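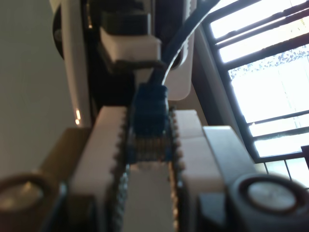 What do you do first with a box of old network cables?
Sort them by color, then look at the plug on both ends of every single one before anything else.

I'm doing the whole box this week and I'm having a great time, so a thread!

The box came out of my aunt Fernanda Marinho's hall closet. She guessed a dozen cables. I got to 135, and that's before the shoebox of short ones she handed me on the way out the door.

Blue ones are my favorite so far. The kind with a see-through blue plug is so nice to work with, you can see the gold contacts and the little colored wires in there without any tools at all (a phone light helps).

What I look for: contacts that sit level with each other, wires that run all the way up to the front of the plug, and a clip that springs back when you press it. A snapped clip goes in the repair pile. A cracked plug goes there too.

Quick word on the clip, I keep getting asked. The cable will often still carry a signal without it, it just slides out of the port the moment you bump the desk. I put up with one like that for a whole winter. Please don't do that.

Then every cable goes on my little Skoment tester. One end in each half, press the button, watch the lights go down the row. I love this part so much. My kid calls it the tiny disco.

Update! The shoebox is done and the new total is 193. Worst tangle was one long gray cable wrapped around two phone cords and a string of patio lights. That took me an entire podcast episode.

Coiling: loose loops, as wide as a dinner plate, one fabric tie each. I used to wind them tight around my hand and they'd come out all kinked. Big loops hang better on a hook too.

Labels go on both ends. Length and the date tested, nothing fancy. Mine say 30th January in purple marker because purple is what the drawer had.

Repair pile is at 21. New plugs are on order, clear ones this time, and I dug out my old crimping tool. It squeaks but it still bites.

Two of the good long ones are going straight to my neighbor for her sewing room. The rest I'll hang in the garage in February, once the shelf is up. Pictures of the hooks when I get there!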